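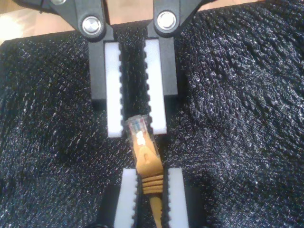 Ticket: Office link drops out several times a day
Status: Closed
Site: Terlow, back office and front desk
Opened: March, 9:20 am
The wired connection at the front desk goes down without warning, stays down for a minute or two, then comes back. It affects the desk computer and the label printer, both fed from the small Nustico switch under the counter. Wi-Fi is fine the whole time. The run from the wall jack to the switch is one of the yellow patch cables with a molded boot, the kind with the ribs behind the plug and a clear connector where you can see the colored wire ends. We have a box of these and they are used all over the building.

Priority: Medium
Users affected: 2

9:45 am
Called the front desk. Drops started last week, after the counter was moved to make room for the returns shelf. No set time of day. The printer queue backs up when it happens and then prints everything at once.

10:10 am
Logged in to the switch. Port 1 (uplink) shows 6 link-down events since midnight. The other ports show none. Uplink is running at 100 megabits. It should be at gigabit, same as the rest of the building. Cleared the counters.

10:30 am
Restarted the switch. Uplink came back at 100 again. Set a continuous ping from the desk computer to the Mahawong router, logging to a text file on the desktop. Asked the front desk to leave the window open and keep working as usual.

1:15 pm
Checked the ping log. Two gaps since it was started, the longer one a little over a minute. Switch counters match. The router log has nothing unusual in it, and the main switch in the back office shows the same port going down and up at the same times. That leaves the wall run, the patch cables at either end, or one of the two ports.

1:40 pm
Moved the uplink to a different port on the main switch. Still 100 megabits. Moved it to port 5 on the Nustico. No change. Put everything back the way it was.

2:05 pm
On site. Cable tester on the wall run only, jack to patch panel: all eight wires pass. Tester on the patch cable at the counter: pair 4-5 open when the cable is bent near the plug, passes when it is held straight. With the counter in its new spot the switch sits right up against the wall and the cable has to turn hard as soon as it leaves the jack. The plug clicks in but it can be rocked up and down.

2:20 pm
Replaced it with a longer cable from the box. Tested the new one first, bent and straight, passes both ways. Moved the switch some 10 inches along the shelf so the cable hangs in a loose loop. Uplink came up at gigabit. Cut the plugs off the old cable and threw it out.

2:35 pm
Sent 200 pings with the large packet size, no losses. Printed a test sheet from the Jistura label software, came out right away. Left the ping log running overnight.

Next day, 8:50 am
No gaps in the log. Port 1 shows zero link-down events. Front desk reports no trouble since the swap. Stopped the ping and deleted the log file.

Closing. If it comes back, check that the switch has not been pushed up against the wall again before swapping anything.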